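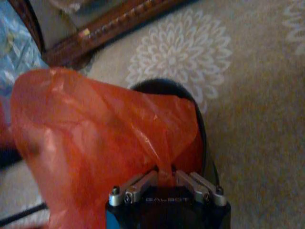 마지막 수정: 2020년 1월 8일 (수), 편집 P. Andreadis

아교 배합 시험, 두 번째 묶음

지난번 기록에 이어서 쓴다. 첫 묶음은 물 비율을 잘못 잡아서 비교가 안 됐다. 이번에는 알갱이 아교 100 g을 한 단위로 정하고 물만 바꿨다. 나머지 조건은 그대로 두었다.

재료
- 알갱이 아교: Merusow에서 온 것. 작년에 쓰던 것보다 알이 잘고 색이 진하다. 봉투에 강도 표시가 없어서 Birgit이 문의 메일을 보냈고 아직 답이 없다.
- 비교용: Wemley 판 아교 남은 것. 망치로 깨서 썼다. 조각 크기가 고르지 않아서 불리는 시간이 길어졌다.
- 요소: 새로 뜯은 통. 습기 먹은 예전 통은 버렸다.
- 시험편: 너도밤나무 자투리. 전부 같은 판재에서 켰고 결 방향을 맞췄다. 접착면은 대패질만 하고 사포는 대지 않았다.

불리기
찬물에 담가 하룻밤 두었다. 아침에 보니 Merusow 쪽은 물을 전부 먹고 젤리처럼 부풀어 있었고, Wemley 쪽은 큰 조각 가운데에 딱딱한 심이 남아 있었다. 심이 남은 채로 데우면 바닥에 눌어붙기 때문에 점심때까지 더 두었다. 다음부터 판 아교는 천으로 싸서 더 잘게 깰 것. 깨는 동안 파편이 꽤 멀리 튄다. 보안경 쓸 것.

데우기
중탕 냄비 눈금이 또 안 맞는다. 다이얼은 믿지 말고 유리 온도계를 아교에 직접 꽂아서 본다. 지난달에 Leonidas가 다이얼만 보고 올렸다가 한 냄비를 다 태웠는데, 그때 눌은 자국이 안쪽 통에 아직 있다. 철수세미로 문지르면 코팅이 나가니까 뜨거운 물에 불려서 나무 주걱으로 긁는다.
한 번 데운 것을 다시 굳혔다가 쓰는 경우도 시험에 넣었다. 현장에서는 다들 그렇게 쓰기 때문이다. 같은 통을 3번까지 다시 데웠다. 마지막에는 냄새가 확실히 달라졌고, 손가락 사이에서 실이 늘어지는 정도도 줄었다.

붙이기
시험편은 모두 16개. 조건마다 같은 수로 나눴다. 접착면은 미리 열풍기로 미지근하게 데워 놓고 아교를 바른 뒤 바로 맞댔다. 작업실 북쪽 작업대는 창에서 바람이 들어서 아교 표면이 금방 굳는다. 처음에 거기서 하다가 안쪽 작업대로 옮겼다. 옮기기 전에 붙인 시험편에는 연필로 "북"이라고 써 두었으니 결과 볼 때 따로 볼 것.
죔쇠 압력은 재지 못했다. 손으로 조여서 삐져나온 아교가 이음선을 따라 고르게 나오는 데서 멈췄다. Nhàn이 토크 드라이버를 쓰자고 했는데 맞는 비트가 없다. 다음 묶음 전에 구해 놓기로 함.

지금까지 본 것
1. 물을 적게 잡은 배합은 붓이 끌린다. 넓은 면에는 못 쓰겠고, 촉이음처럼 좁은 데에는 쓸 만하다.
2. 중간 배합이 제일 다루기 편했다. 여유 시간이 짧지만 둘이서 하면 된다.
3. 물을 많이 잡은 배합은 나무가 다 빨아먹어서 이음선에 남는 것이 없었다. 끝결에는 먼저 한 번 발라 말리고 다시 발라야 한다.
4. 요소를 넣은 것은 굳는 시간이 분명히 늘어난다. 대신 다음 날 손톱으로 눌렀을 때 안 넣은 쪽보다 물렀다. 난방이 꺼지는 밤 동안 작업실 습도가 올라간 탓도 있을 수 있어서 결론은 미룬다.
5. 다시 데운 것은 첫 번째까지는 차이를 모르겠다. 그 뒤로는 색이 탁해진다.

파단 시험
아직 다 하지 않았다. 요소를 넣지 않은 것 2개만 먼저 끌로 벌려 봤다. 하나는 나무가 뜯겼고 하나는 이음선에서 깨끗하게 떨어졌다. 깨끗하게 떨어진 쪽은 "북" 표시가 있는 시험편이다. 바람 때문에 표면이 먼저 굳은 것으로 짐작하지만 하나로는 모른다. 남은 것은 한 주 더 말린 뒤에 한꺼번에 한다.

되돌리기
우리가 아교를 고집하는 이유가 나중에 다시 뗄 수 있다는 점이라 이것도 같이 본다. 떼어 낸 시험편 하나를 젖은 천으로 감싸고 다리미 끝으로 눌렀다. 이음선에 남은 아교가 풀려서 솔로 닦였다. 천을 너무 적시면 너도밤나무 결이 일어난다. 꼭 짠 천으로 여러 번 하는 편이 낫다. 알코올을 주사기로 흘려 넣는 방법은 Thandeka가 예전 작업장에서 쓰던 것인데, 마감칠이 셸락이면 칠까지 녹기 때문에 칠 시험을 먼저 하고 나서 쓰기로 했다.

마감칠 쪽 메모
Enriquez 셸락 편은 아직 반 통 넘게 남았다. 녹여 둔 병은 날짜가 안 적혀 있어서 유리판에 한 방울 떨어뜨려 봤더니 오후가 다 가도록 끈적였다. 버린다. 앞으로 녹인 날을 병에 꼭 적을 것. 유성펜은 알코올 묻으면 지워지니까 종이테이프에 연필로.

천과 장식끈
목공 쪽과 별개로, 천갈이 순서에 대해 Birgit과 얘기한 것을 적어 둔다. 꼬임 끈이 앞단을 따라 물결로 돌아가는 의자는 끈을 먼저 떼고, 뗀 순서대로 번호표를 달아서 판지에 핀으로 꽂아 둔다. 곡선이 꺾이는 자리마다 바늘땀이 몰려 있어서 거기를 급하게 뜯으면 끈의 꼬임이 풀린다. 풀린 꼬임은 김을 쐬어도 원래대로 안 돌아온다. 무늬가 큰 천은 등받이와 좌판에서 무늬 위치를 종이에 그려 놓고 나서 뜯는다. 사진만 믿고 시작했다가 꽃 위치가 어긋난 적이 있다. 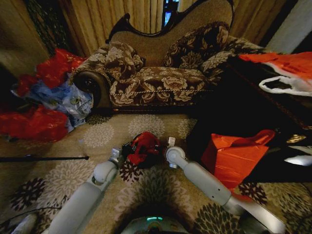 꽃무늬 천 긴 의자. 등받이 안쪽은 무늬 없는 황갈색 천, 좌판 앞단에 꼬임 끈.

압정과 접착제
끈을 다시 달 때 글루건을 쓰느냐 실로 꿰매느냐로 의견이 갈렸다. Leonidas는 빠르니까 글루건, 나는 꿰매는 쪽. 글루건 자국은 천 뒷면까지 배어서 다음 사람이 고생한다. 일단 보이는 앞단은 꿰매고, 뒷면 마감천은 압정으로 한다는 데까지 합의했다. 아교로 끈을 붙이는 옛날 방식도 얘기가 나왔으니 묽은 배합이 남으면 자투리 끈으로 한번 해 본다. 색이 밝은 끈에는 비치지 싶다.

압정 재고
파란 칠 압정 짧은 것은 넉넉하다. 긴 것이 거의 없다. Arnorow에 주문할 때 같이 넣을 것. 지난번에 온 것은 머리가 휘어진 것이 섞여 있었으니 받자마자 한 줌 꺼내서 확인한다. 자석 망치는 자루가 헐거워서 쐐기를 새로 박았다. 하루 말리고 써 보니 괜찮다.

청소
아교 붓은 쓰고 나서 따뜻한 물에 바로 헹군다. 어제 하나가 굳은 채로 싱크대에 있었다. 불려서 살리긴 했는데 털이 많이 빠졌다. 중탕 냄비 물은 매일 갈 것. 남은 아교는 뚜껑 있는 유리병에 담아 냉장고 아래 칸에 두고, 곰팡이가 한 점이라도 보이면 통째로 버린다. 걷어 내고 쓰지 않는다.

다음에 할 일
- 나머지 시험편 파단. 끌은 새로 갈아서 같은 것 하나로만 한다.
- 습도계를 시험편 선반 옆으로 옮기기. 지금 자리는 난방기 위라서 의미가 없다.
- 토크 드라이버 비트 (Nhàn)
- Merusow 답 오면 강도 값을 이 페이지 재료 칸에 적기 (Birgit)
- 요소 양을 절반으로 줄인 배합 추가
- 북쪽 창틈 막기. 문풍지는 창고 선반에 있다.

덧붙임. 저녁에 선반을 다시 보니 요소 넣은 시험편 하나에서 죔쇠가 조금 풀려 있었다. 다시 조이지 않고 그대로 두었고, 시험편에 연필로 "풀림"이라고 적었다. 결과표에서는 뺀다.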